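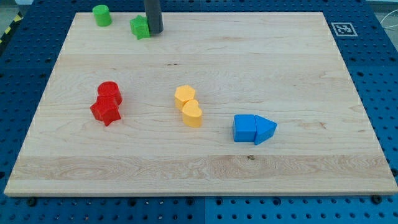
Sorting Board with Colored Blocks
Project report, Product Design Workshop II
Kosmas Andreadis

1. Background

The assignment was to design and make one tabletop activity for children between three and five, using wood for the main part. I chose sorting by color because the children's room at the Kaewsai library already has many puzzles with cut-out holes, and those only accept one answer. A flat board has no fixed places. A child can group the blocks by color, by shape, or in some other way, and can put them partly off the board if they want to.

The project has two parts: a maple board and a set of plastic blocks in green, red, yellow and blue, two blocks to a color. The shapes include cylinders and stars. I made the board myself. The blocks were printed at the Skader workshop from my drawings.

2. The board

I looked at beech, birch and maple. Beech was the cheapest, but the pieces in stock had strong flecks, and I thought the smaller details would get lost against them. The maple is light blond with a fine, wavy grain, and all four colors show up clearly on it.

The piece I bought was the offcut listed as 3536 in the yard's stock book. It was sold at a lower price on account of a small dark knot and a thin dark streak. My first plan was to cut around the knot, but this would have made the board too small for a child to spread the blocks out. The knot was tight and did not move when pressed, so I kept it. There is also a broad band along one long side where the grain is more figured, with swirls in it. I turned the board so that this band is nearest the person using it.

The steps were as follows:

Cut to a rectangle on the table saw.
Planed both faces.
Sanded with 120, then 180, then 240 grit.
Wiped with a damp cloth to raise the grain, left overnight, and sanded again with 240.
Two coats of Drusta clear oil, with a day between coats.

The wavy grain was the hardest part. The planer tore it slightly in the figured band, and I had to spend most of a Wednesday taking that out with a cabinet scraper. If I made another one I would take lighter passes from the start, or wet the surface before planing.

I left the edges square and only broke the corners with sandpaper. My supervisor suggested a rounded front edge. I tried a round-over on scrap and did not like the way stars tipped off it, so the final board has a plain edge.

3. The blocks

My first drawings had a cube, a cylinder and a triangle. The triangle had sharp corners, and a cube looked like something from every other block set. I kept both all the same, and added a star that has five rounded points. The rounding took a few tries. The first version had points that were too thin, and one broke when I dropped it on the floor. The second version was thick enough but looked more like a flower. The third is the one in the set.

The cylinder needed very little work. It has a flat top so that another block can stand on it.

For color I asked for a matte plastic, as the glossy samples showed every fingerprint. The red is a tomato red and the green is bright. The yellow came out warmer than I ordered, closer to a golden orange. I was worried that it would be confused with the red, so I put the two side by side on the maple and asked classmates to look at them from across the room. No one mixed them up, and I kept it.

4. Layout

I tested layouts on the blue pegboard table in the shop. The blue was not ideal as a background for the blue blocks, but it was useful for seeing whether a block had been placed on the board or past the edge of it. In one layout the green cylinder stood on the table behind the board and the green star sat on the back edge. I liked this for the start of an activity – the child can be asked which block is not on the board yet, and then move it to join its partner.

Keeping the pairs very close together did not work as well. When the red star stands right in front of the red cylinder, a person sitting low at the table sees the two as one shape. For small children I now recommend leaving a hand's width between all blocks at the start.

5. Trial

17 children used the set during one morning at Kaewsai. I sat at the end of the table and gave one instruction, "Put the ones together that belong together." Most of them sorted by color. A few of the older ones sorted by shape without being asked, and one boy put all the stars in a line along the figured band because, he said, it was the water.

The younger children wanted to stack. The star lying flat makes a poor base for a cylinder, and several stacks fell. The noise of plastic on maple was louder than the library staff liked. I have since bought a thin felt sheet to go under the board, but it has not been tried with a group.

6. Cost

The maple and the oil came to 92 dollars and the printing to 123, for a total of 215. The assignment limit was 250. My own hours are not included.

7. Remaining work

The oil needs one more light coat before the set goes back to the library. I also want a cloth bag for the blocks, and a shallow tray from Zutamura is on order as a second option. The drawings for the star are in the appendix, with all three versions at full size.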